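Wrist-Camera Pose Estimation for Grasping Household Storage Containers

Student Project Report
Submitted by Damilola Chukwu
25 July 2026

Summary

This report presents the results of a student project carried out in the Treltex teaching laboratory. The project examined whether the pose of a household storage container can be estimated from a single wrist-camera view well enough to plan a two-finger grasp. Two estimation methods were compared on the same set of recorded approaches. The method based on rim edges performed better on containers with mixed materials, while the method based on surface regions was faster and easier to tune.

Background

Most published work on grasping in the home uses objects with solid walls and even color. Storage containers sold for shelves and closets are often different. They combine wire, cloth and wood, and the cloth parts change shape each time the container is moved. Depth sensors return incomplete data on wire mesh, and color segmentation tends to divide one container into several objects. An earlier project in the laboratory, Rorkell, reported this problem but did not address it.

The present project was limited to the final stage of the approach, when the gripper is above the container and both fingers are in the camera view. At this stage the overhead camera used for coarse positioning is usually blocked by the arm, and the wrist camera is the only useful source of information.

Method

The arm was driven to a starting position above the container and then lowered in small steps. At every step the wrist camera recorded one color image together with the joint positions of the arm. A total of 2402 images were collected in this way. Containers were placed by hand at different angles, and the tabletop was not cleared of other small items, as the method was intended for ordinary working conditions.

The first method, referred to in this report as the region method, groups pixels by color and texture and fits a rectangle to the largest group between the fingers. The second, the rim method, searches for long straight edges and keeps those that could form the top outline of a box. It then solves for position and rotation using the known camera calibration. Both methods were written in the Cirov software environment and ran on the same computer.

Finger pixels were removed with a fixed mask. The mask was drawn once for the open gripper and was valid only for that opening width, so all recordings were made with the fingers fully open.

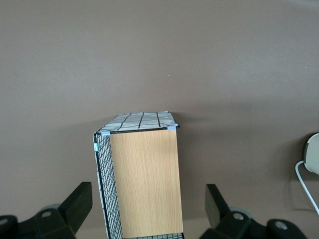 Reference poses were obtained by marking the visible corners of the rim in each image by hand. Where a corner was hidden by a finger or lay outside the view, its location was calculated from the remaining corners and the measured size of the container. The marking was repeated for a small part of the set after an interval, and the two rounds agreed closely enough for the purposes of this study.

Results

The region method gave acceptable results on containers with one main material. On containers that had a wooden panel and a cloth top, it frequently fitted the rectangle to the panel alone. The estimated center was then shifted toward the panel, and a grasp planned from that estimate would have brought one finger down on the rim.

The rim method was less affected by changes in material. Its typical failures had a separate cause: printed lines on the cloth were sometimes taken for part of the outline. A simple rule that rejects edges with many parallel neighbors removed most of these errors — although it also rejected some true edges on fine mesh.

A limited grasp trial followed, using the rim method only. Of 40 attempts, 13 ended without a stable grasp. The majority of these took place when the container had been placed close to the limit of the arm's reach, where the wrist could not turn far enough to match the estimated rotation.

Discussion

The results suggest that edge information should be preferred for containers of mixed construction, with region information kept as a check. The two methods were not combined in this project. The Abubakar calibration routine, which was adopted in February, reduced the difference between repeated estimates, but its effect was not measured separately and no claim is made here.

The fixed finger mask remains the main practical limit. A mask calculated from the gripper's opening width would allow estimation to continue while the fingers close, and this work is recommended for the next project group.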